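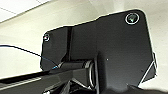
Paid Test Operators Wanted for the Sasumach Two-Arm Kit

04/06/2023
By Audrey-Anne Gill

Jobs & Calls > Part-Time and Short-Term > Product Testing

Viseo is looking for 28 people to use the Sasumach kit and tell us what is wrong with it. Sasumach is a two-arm robot with grippers, wrist cameras and a hand controller, sold as a set to schools, labs and small workshops. The first units are built and the manual is written. We now want it used by people who did not help design it.

You do not need a technical background. About half of the places are set aside for people who have never worked with a robot of any kind.

What you will do

Each session lasts three hours, with a break in the middle. You will get the printed manual and a short safety talk, and then you will work through a set of task cards. Most cards ask you to move an object from one place to another using the controller. Some ask for both arms together. A few ask you to change a setting, swap a gripper finger or check that a cable is seated, following the manual as written.

There are 164 task cards in the full set and no one is expected to get through them all. Take the time each card takes. If you get stuck, say so and mark the card. A marked card is useful to us, and your pay does not depend on how many you finish.

After each block of cards you fill in a one-page form. It asks which steps were unclear, which ones you had to read twice, and whether your hands or neck were tired. Please write in full sentences where you can. "Bad" or "fine" does not help the person who has to rewrite the page.

Where it takes place

Sessions are held at Fladmont, on the ground floor, entrance from Quezada Street. The kit is meant for ordinary rooms with ordinary furniture, so that is where we test it. 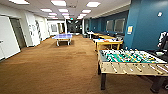

The game room at Fladmont, with the foosball table in front and the ping-pong table farther back.

Parking is free behind the building. The bus stop is across the street. There is a step at the main door; the side door is level, and we can open it for you if you call ahead.

The objects

Task cards use household and classroom items: bowls, lids, dishes, discs, books and the like. We chose them because they are what our buyers say they want to handle first. A bowl is harder than it sounds. The rim is thin, the sides slope, and a gripper that closes a little too low will push it along the table. Clear plates give people trouble for another reason, as they are easy to miss on a white surface when you are watching through the camera view.

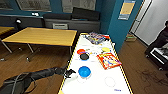 You will do some cards looking straight at the arms and others looking only at the screen. We want to know how much slower and more tiring the second way is, and whether the wrist view is any help when the object is close. Early comments from our own staff were mixed. Two of them turned the wrist view off and left it off. Others would not do a bowl card without it.

A staff member is in the room for the whole session and can stop the arms at any time. So can you. The stop button is on the controller and we will ask you to press it once before you start, so you know how it feels.

Who can apply

You must be 18 or older and able to read English well enough to follow a manual. You should be comfortable sitting or standing at a table for most of an hour at a time. Glasses are fine. Left-handed people are very welcome; the controller can be switched over and we have had too few people try it that way.

Please do not apply if you or someone in your household works for a company that makes robot arms or grippers.

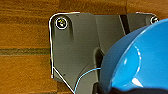 Pay and schedule

Pay is $58 per session, by check or bank transfer, within two weeks of your last visit. Each person is booked for three sessions, all in May. Morning and afternoon times are open. We prefer to have the same person back all three times, as part of what we are looking at is how fast people improve between visits. If you can only come twice, put that on your application and we will keep you on the reserve list.

If a session is called off on our side with less than a day's notice, you are still paid for it.

Recording and privacy

The robot's cameras record during the task cards. The controller also saves your movements. The recordings are kept with a participant number in place of your name and are used by Viseo to improve the kit and the manual. You will get the consent form by email before your first visit so that you can read it at home. You can leave the study at any point and keep the pay for the sessions you have done.

What to bring

Photo ID on the first visit. Closed shoes. Sleeves that can be pushed up and stay up. Long hair should be tied back. Water and coffee are provided, lunch is not.

How to apply

Write to Audrey-Anne Gill at Viseo with "Sasumach testing" in the subject line. Include your age, which hand you use, the times of day you can come, and one or two sentences on any experience with machines, game controllers or power tools. No experience is also an answer. Please do not send a resume.

We reply to every application, and places are filled in the order that suitable applications arrive.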